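Vilela V3 hand, reviewed after three weeks of chores

Posted 08/07/2018 by Filipa Serrano

Score: 3 out of 5

Every summer I review one machine that claims to help with work people would sooner not do. Last year it was a window cleaner, which I sold. This time it is the Vilela V3, a robotic hand with fingers and a thumb that bolts on to an arm you already own. Ours is a second-hand Grunddale arm, and the whole thing lives in the workshop at Trurkthorpe, where we repair and re-cover sofas and chairs.

I wanted to know whether it could take over any of the small jobs that eat up a working day. We have plenty: sorting fixings, folding dust sheets, passing tools, putting offcuts in the right bin. I also brought in some housework, as most readers who write to me ask about laundry and dishes before anything else.

Setting up

It took me most of a day to fit. The mounting plate is well made and the bolts line up. The cable is too short by a hand's width and I had to order a longer one, which added 22 pounds to the bill. The manual is clear on the wiring and poor on everything else. There is a chapter on grip settings that gives you the names of the settings and very little on when to use them.

The software, called Futon for no reason I could find, lets you show the hand a movement and save it. You move the arm by hand, close the fingers from a slider on the screen, and press save. My apprentice had the hang of it in 30 minutes. I was slower.

What it did well

Picking up stiff things of a known size, from a known place. Blocks of foam, spools of thread, mugs with straight sides, wooden feet for armchairs. I set it to move chair feet from a tray to a rack and it got through 21 in a row before it dropped one. A person would do the job in a quarter of the time, but a person would also need to stand there.

The fingers close at a sensible speed and stop when they meet something. I put my own wrist in the way on purpose, on the lowest force setting, and it was no worse than a firm handshake. I would still keep children out of reach.

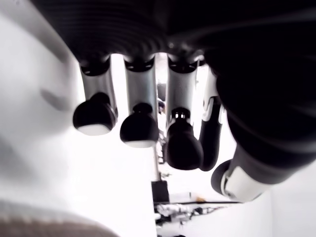

The hand from underneath, fingers hanging down and the thumb coming across to meet them.

The thumb is the best part of the design. It sits opposite the fingers, so the hand can pinch as well as wrap, and the tips are rounded enough that they did not mark varnish or leather. On the cheaper grippers I have tried, you get two flat jaws and learn to live with dents.

What it did badly

Cloth. I spent almost 3 hours trying to get it to fold a tea towel. It can pick up a corner if you lay the corner over the edge of the table first. It can carry that corner across. Then it lets go, and the towel falls wherever it likes, and the next saved movement goes ahead as if all were well. Futon has no way of noticing. Dust sheets were the same, only larger.

Washing up was a short test. Vilela does not say the hand is waterproof, so I kept it to moving dry plates from a rack to a shelf. It managed side plates. Dinner plates slipped round in the grip, and bowls had to be placed within a finger's width of the saved spot or it would close on air.

Staples and small screws are beyond it. The fingertips are too big to get hold of one from a flat surface, and I went back to the magnet on a stick.

Noise and upkeep

It is quieter than our compressor and louder than a fridge. I would not want it running in a kitchen while I was trying to listen to the radio. I wiped the fingers down at the end of each day, because foam dust gathers in the joints and the gaps are hard to reach without a small brush. One screw near the thumb worked loose in the second week. I tightened it and it has stayed put.

Who should buy it

A small workshop with one dull, repeated job and parts that are always the same shape could get use out of this. If you already have the arm, the price is fair. Expect to build trays and guides so that everything arrives in the same place each time. I spent more on plywood for those than I had planned.

For the home, no. Most housework is soft, wet or lying in a heap, and the V3 needs things dry, firm and laid out. By the time you have set the plates in a neat row for it, you could have put them away.

I am keeping mine for the chair feet. The tea towels are still folded by me.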